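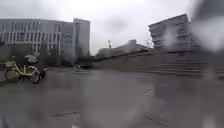 I've been riding for thirteen years now, and I still can't get anybody to give me a straight answer on why a service interval has to be tied to the calendar. My bike did 1047 miles between October and last week. The dealer wants the full annual service anyway -- oil, filter, plugs check, the works -- or the stamp doesn't go in the book and there goes the warranty. For a thousand miles!

I do get the argument. Oil ages, brake fluid soaks up moisture, rubber gets old whether you ride or not. Fine, change the fluids, and I'll happily pay for that. What bugs me is paying $86 for an "inspection" on top, where someone at the Vurix counter ticks boxes I could tick myself in my garage with a flashlight and a cup of coffee.

My buddy at Lüthi Cycles says low-mileage bikes are the ones that come in with the nastiest surprises (stuck calipers, dead batteries, mice once), and I believe him. So look at those things! Give me a short, cheap, low-mileage service with six items on it and a stamp at the end. I'd book it tomorrow, and so would half the people I ride with.

Until then I'll keep grumbling and keep paying, because I like my warranty more than I like being right. But next time I'm asking for the checklist before I hand over the key.

Contact Gion Sutter | © 2019 Prallorholm Riders | Back to top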